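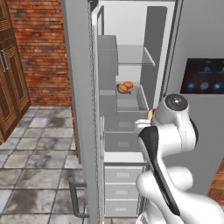 Fridge with the left door open, shelves, bins and drawers inside.

Tandero open day, notes from the visit
16/02/2020

Typing this up on the train so excuse the mess. Went to the Tandero cold store and packing hall with Kirstin Pollock, who wanted to see the apple side. I was there for the pears and the free coffee. Coffee was fine.

Parking first, because people always ask. Field behind the Farolex warehouse, muddy, wear boots. Then a walk along the fence to the gate, sign in, hair net, orange vest. They had 400 people down for the day and the line at the gate showed it. We got put in the second tour group. Lumturie Kolev led ours, she runs the long storage rooms and talks fast, so my notes have holes.

Cold rooms. You don't go in the sealed ones, you look through a little window in the door. Low oxygen, fruit basically asleep in there till spring. One room was already opened up for February orders and we could step inside. Smell is amazing, sweet and a bit like wet cardboard. Bins stacked right up to the ceiling. Somebody asked how they know when a room is ready and the answer was they pull samples, cut them, taste them. Same as my grandmother did, only with a clipboard.

Packing hall next. LOUD. Apples float down a water channel so they don't bruise, then brushes, then a dryer, then the sizing line. That one is a Georgiev line, second hand, 73 feet long, and Lumturie is clearly fond of it. Pears get packed by hand at the far end. Kirstin tried it and was told very politely to slow down.

Talk at 2 in the canteen on keeping fruit at home. Best part of the day for me. What I got down:

Crisper drawer for apples, away from the lettuce and carrots.
Pears on the counter until the neck gives a little, then into the fridge.
Don't wash anything till you're going to eat it.
Check the bag every few days and take out the soft ones.
Door shelves are the warmest spot, so no fruit there.

I have been doing the pears wrong for years, straight in the fridge from the store, and then wondering why they never got soft.

Shop on the way out. Tridance cider, dried rings, seconds by the crate. We took a mixed crate and split it, bus back was full so I had it on my knees the whole way. Missed the tasting table completley, it closed before our group came out. Next time get the first tour.

Tickets were free but you do have to book. Got 149 photos, mostly bins. Will sort them this week and send Kirstin hers.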